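Wood Tables: Oil, Crumbs and Those Mystery Rings

I love a wood table, and I have ruined two of them, so I've learned a few things! Wipe with the grain, always. A barely damp cloth and one drop of dish soap will lift most kitchen grime, then go right over it with a dry towel - don't wander off and let it air dry.

Butcher block soaks up mineral oil like crazy the first year. I do mine in June, when the windows can stay open all night.
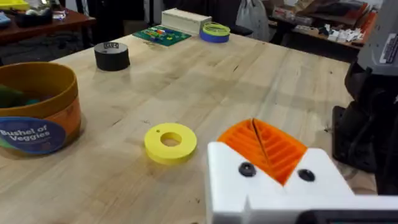 White rings

Try plain mayonnaise! Dab it on, leave it overnight, buff it off in the morning. If the ring is still there, a warm iron over a cotton dish towel, a few seconds at a time (no steam!), usually gets it.

Scratches and dull spots

Rub a walnut half along small scratches and watch them fade. For dull patches I sand by hand with the grain, very lightly, and wipe up every bit of dust before oiling. Pale wood shows every streak, so keep your coats thin and your rags clean.

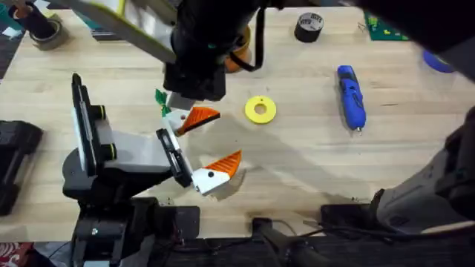 Paisan wrote in to say the mayonnaise did nothing on her old maple table, but the iron took the ring out on the second try. She also lays oily rags flat outside to dry before they go in the trash - please do that, everybody!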